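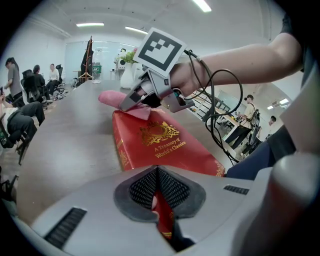 A copy of "A Treasury of World's Classics" on a conference table.
Share 16 Comments 3

Report of the visit to the Vernovon Fire and Rescue Training Center

A delegation from the Aso Fire Protection District visited the training center at Vernovon on 12 July 2018. The visit was arranged at the invitation of the center and was open to officers, district board members and residents who had registered in advance. Its purpose was to see how live-fire training is organized at a regional site, and to gather information ahead of the district's own decision on training, which is due in December.

The center stands on the grounds of a former sawmill at the east end of Vernovon. It serves 16 departments, most of them staffed by on-call firefighters who hold other jobs during the day. Courses are therefore offered mainly in the evening and on weekends. Visitors were received at the main building, signed the register and were given a short safety talk before going out to the yard.

The burn building

The first part of the tour was given over to the burn building, a concrete structure of three floors with an outside stair on the north side. Fires are set in steel cribs using clean pallets and straw. Painted wood, plastics and furniture are not permitted. Sensors in the ceilings send temperature readings to a control room on the ground floor, and the instructor on duty may stop an exercise at any time by radio or by sounding the horn.

The delegation watched an evolution in which a crew of four entered on the second floor, searched two rooms and brought out a training dummy. A second crew stood ready at the door with a charged line throughout. Staff explained that no exercise begins until this backup crew has reported in, even when the building is to be filled only with theatrical smoke.

Several members asked about wear on the building. The inner walls are lined with heat-resistant panels, which are inspected after each day of burning and replaced when cracks pass a set width. The panels on the second floor had been changed during the spring. The supplier, Vermeulen, also carries out a yearly check of the doors and shutters.

Vacant structures

Of particular interest to Aso was the center's work with vacant houses. Owners who plan to demolish a building may offer it for training. The center accepts few of these offers. Before a house can be used, the owner must show clear title, the utilities must be cut off at the street, and any asbestos must be removed by a licensed contractor at the owner's expense. Neighbors are notified in writing. Most accepted houses are used for forced entry, search and roof ventilation, and are never set on fire.

Staff spoke at some length about fires in empty buildings. A house awaiting demolition may have open floors, missing stairs or walls already stripped to the studs, and a crew arriving at night will not know this. The center now teaches a marking system, with signs fixed beside the front entrance, that tells arriving crews whether interior work is allowed. The departments that have adopted it share a common list of marked addresses. Aso has no such list at present – a point raised by two of our officers on the return trip.

Water supply

After lunch the group was taken to the pump pad and the drafting pond. Departments without hydrants make up more than half of those served, and tanker shuttle drills are the most heavily booked course in the calendar. The drill observed used two tankers, each carrying 3000 gallons, and a portable tank set up at the edge of the gravel road. The crews changed over from one tanker to the next without a break in flow at the nozzle.

The portable tank and its fittings were made by Detard. Members who wished to try the couplings were able to do so. The fittings differ from those now carried on Aso's engines, and adapters would be needed for any joint drill.

Fees and access

Departments outside the region may book the site when it is not in use by its own members. The fee is $93 per firefighter for a full day, with instructors, fuel and air refills included. Meals and travel are not covered. Each visiting department must supply proof of insurance and a current medical clearance for every participant, and all breathing apparatus must have been tested within the past year. Beards are not allowed under masks.

Bookings for the winter season are taken by mail or at the front office. The burn building is closed during high winds and when the county has issued a smoke notice.

Matters for follow-up

The delegation has asked the center for a copy of its agreement with owners of vacant houses, together with the specifications for the entrance signs. Both documents will be placed before the district board when received. The cost of adapters is being obtained separately.

The district thanks the staff of the center for their time and for the full answers given to visitors. Residents who took part and have not yet returned their visitor badges are asked to leave them at the Aso station office.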